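Sorting bins for a mixed toy basket — how fine do you go?
Board: Playroom, Crafts and Clutter
Page 1 of 1

puddlejumper33
Joined in July, 823 posts

Hi all, hoping to borrow some brains. I help get toys ready for a drop-in playgroup in Grirasthorpe, and everything small ends up in one big shallow tray. Squishy balls, hard balls, bits of plastic, things the kids brought in from who knows where. It gets passed around, it gets dug through, and by the end of the morning the only toy anyone wants is at the bottom of it.

So I've been trying out boxes with a round hole in the top, one color each, lined up next to the tray. The idea is that kids post things through the hole at cleanup time and it feels like a game (my own two will post anything into anything, so I'm optimistic!). I put a green cloth down on the table first and set it all out this way:

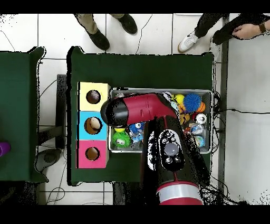 Boxes on the left, tray of toys on the right.

I can't settle on what the colors should mean. My first thought was yellow for balls, blue for creatures with faces, pink for everything else. But then where does the green fuzzy ball with the cartoon eyes go? It's a ball. It's also very clearly somebody. I went back and forth on this for longer than I'd like to admit while my tea went cold.

Would love to hear what has worked for other people, especially with a mixed age group.

tratorero_mama
2,887 posts

Oh, I love this, and I love the holes! We did something close to it at our co-op with old shipping boxes and it was the best cleanup year we ever had. My one piece of advice is to sort by feel. Squishy in one, hard in another, soft cloth things in the third. Little ones get that right away, they don't have to know any words for it, and you get to hear them squeezing everything twice to make sure.

By feel, your fuzzy friend is squishy and the argument is over.

Konstantinidis
75 posts

I'm going to disagree a bit, with affection. Sorting by feel is lovely with three-year-olds and a headache with six-year-olds, who will stand there and debate whether a rubber spike is squishy or hard until the parents arrive. Ours did exactly that. We went to big and small and never looked back.

Also, check the size of the holes before you assign anything. You don't want a box for big toys that big toys can't get into. We made that mistake with a set we painted ourselves, and I spent an evening with a craft knife making everything wider.

tratorero_mama

But isn't the debating sort of the point? Mine learned half their describing words that way. I'd take ten minutes of arguing about spikes over a silent cleanup any day of the week.

Konstantinidis

You have not met our six-year-olds.

arisandthebees

Coming at it from another side. Do you need to sort all of it? When my son Biscuit (forum name, he chose it) was small we kept one basket as the rummage basket and let it be a jumble on purpose, and only pulled out the few toys that kept getting lost. He'd sit with that basket for ages. I think a jumble has its own charm and I'd be a little sad to see it all go into boxes.

I would thin it out, though. If there's packaging or wrappers in there, lift those out first and see how much is left.

puddlejumper33

Thank you, these are wonderful, and I've now changed my mind three times since breakfast. I did try the feel idea at the table, using the wire basket and the wooden boxes, and I can report that it's trickier than it sounds once you have a real mixture in front of you. The spiky puffer balls are easy, they all go together, and I have a soft spot for the caterpillar one.

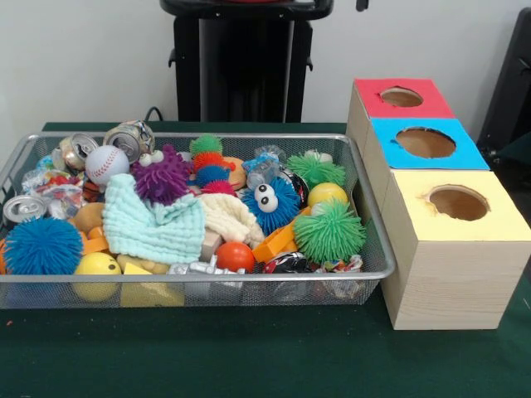

The knitted cloths are easy too, one mint and one cream, and they'd be happy in a box of their own with the little tan beanbag-looking thing. Then you get to the baseball, which is hard and round, and the crushed cans, which are hard and not round, and the orange plastic pieces. Do those three belong together? I say no. My husband says of course they do, they're all hard, what is the problem. So that's dinner conversation taken care of.

And yes, the cans and the candy wrappers. I know! I do want to keep some crinkly things because the babies adore a crinkle, but I'm coming around to having them in a separate bag that a grown-up holds on to.

Konstantinidis

Please do lose the cans, at least. Crushed aluminum can have sharp creases and I wouldn't want small hands in with it. Crinkly fabric does the same job for the babies and you can wash it. Wrappers go straight into mouths at that age too.

arisandthebees

Seconding that. A square of crinkle material sewn between two bits of cotton takes nearly no time. I can post how I did ours if anyone wants it.

tratorero_mama

Yes please to the crinkle squares! And puddlejumper, for the baseball, I'd let the kids decide. Put it on the table, ask them which box, and go with whatever they shout loudest.

puddlejumper33

Cans are out, you've convinced me. I'm going to try feel for the younger group and big and small for the older ones, and keep one basket as a jumble for rummaging. Aris (can I call you Aris?), I'd love those crinkle instructions, and if you remember what weight of cotton you used, put that in too.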